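Workshop tips: teaching the arm by hand (or by remote)

Skomcombe shop page, July. Corrections to Francine Landry, who will argue with them.

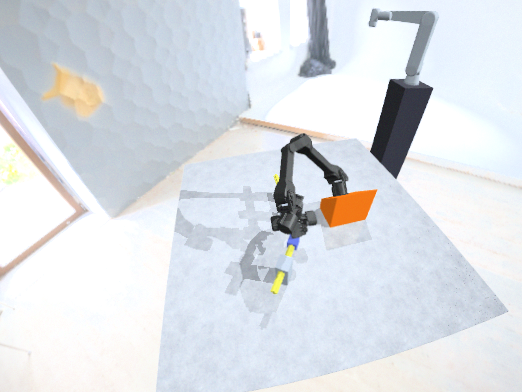 Before you record anything

Practice in the simulator first. A virtual arm can hit a virtual mat all afternoon and the only thing that gets dented is your opinion of yourself.

Put the job in the middle of the mat and leave yourself open space in front. You will want it when you overshoot.

Watch the shadows. On a flat screen they're the best clue you get to how high the gripper is — learn to read them before you touch the controller.

Leading it by hand

Hold the real arm near the wrist and walk it through the move. Go slower than feels sensible. The arm will copy your hesitation, your wobble and the moment you stopped to scratch your nose.

Two hands. Put the coffee down.

Driving it by remote

Set the speed to 10 percent. Eftychia Stefanou uses 300-grit paper on the joystick knob so her thumb doesn't slide, and I've stopped making fun of it.

Come in from above, stop, then close. Most bad grabs are two moves done at once.

Keeping the good takes

Throw out any run where you said a word you wouldn't say to your mother. Save the rest under the job name, and not "final" — the Busbridge folder has 2 finals and neither one works.

Re-record after lunch on Friday at your own risk.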